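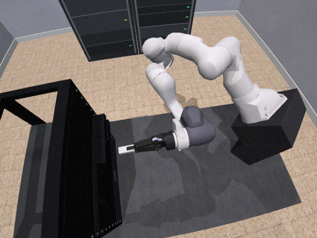 1/ Okay, a little thread on Vibeke Dalsgaard, because I've been thinking about her handball all week and my sister is tired of hearing it.

2/ She came to Brurnside in January as a backup left wing, and now I can't picture the team without her! Six goals on Saturday, two from an angle I'd have called hopeless — and I've watched this club a long time.

3/ Gangadharan Iyengar has her dropping deeper on defense, and she reads those passes so well. There were 805 of us in the gym and we all got loud.

4/ Skoltutport at home next. I'll be in my usual seat, up behind the bench, if anyone wants to come say hi.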